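Sofa Kaltetti 2-Sitzer, Art. 1203
Aufbau und Bezüge – Teil 4: Polster einsetzen, beziehen, pflegen

Vor dem Start: Gestell muss fertig stehen (Teil 3). Füße festgezogen? Sonst zurück, mit Polstern drauf kommt man schlecht dran.

Was Sie brauchen
Sitzpolster grau, lang
2 Rückenkissen gelb
Beutel mit Kletstreifen
Keine Schere, kein Cutter. Folie von Hand aufreißen, an der Lasche.

Sitzpolster
1. Folie ab, Polster flach auf den Boden legen. Schaum ist im Karton gepresst, braucht Zeit. Über Nacht reicht meistens.
2. Bezug prüfen: Keder muss gerade an der Vorderkante laufen. Verdreht? Reißverschluss hinten auf, Schaum zurechtrücken, wieder zu.
3. Klettstreifen auf die Unterseite, die rauhe Hälfte sitzt schon am Gestell.
4. Polster von vorne einschieben, bis es hinten anstößt. Dann erst runterdrücken.

Hinweis: Sitzt das Polster schief, nicht ziehen. Anheben, lösen, neu ansetzen. Wer am Keder zieht, reißt die Naht auf. Kein Garantiefall.

Rückenkissen
5. Kissen aufschütteln, Ecken mit der Faust von innen ausformen.
6. Reißverschluss nach unten. Erst das eine Kissen an die Armlehne, dann das andere daneben.
7. Mit der flachen Hand andrücken, fertig. Die Kissen stehen frei, werden nicht verschraubt.

ACHTUNG: Armlehne nicht als Sitz benutzen. Auch nicht kurz. Kinder bitte nicht draufklettern lassen.

Bezüge abnehmen und waschen
8. Nur die gelben Bezüge sind abnehmbar zum Waschen. Grau bleibt drauf, wird nur abgewischt.
9. Auf links drehen, Reißverschluss zu. Feinwäsche, 30 Grad, wenig schleudern. Nicht in den Trockner.
10. Leicht feucht wieder aufziehen, dann sitzen sie glatter.

Flecken auf Grau: sofort tupfen, nicht reiben. Lauwarmes Wasser, weißes Tuch. Polsterreiniger von Skanix geht auch, vorher an verdeckter Stelle testen.

Vorsicht bei farbiger Kleidung. Rotes und Dunkles, vor allem neu oder feucht, kann auf den hellen Stoff abfärben. Wäsche also nicht auf dem Sofa liegen lassen, auch nicht zum Zusammenlegen. Jeans dasselbe.

Belastung: max. 200 kg verteilt auf die ganze Sitzfläche. Abstand zur Heizung einhalten, Vorhänge nicht hinter der Lehne einklemmen.

Ersatzbezüge: über den Händler oder direkt bei Van Acker, Artikelnummer und Farbe angeben. Weiter mit Teil 5, Filzgleiter.

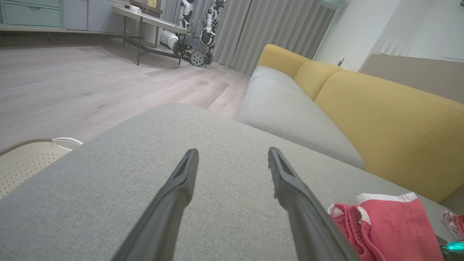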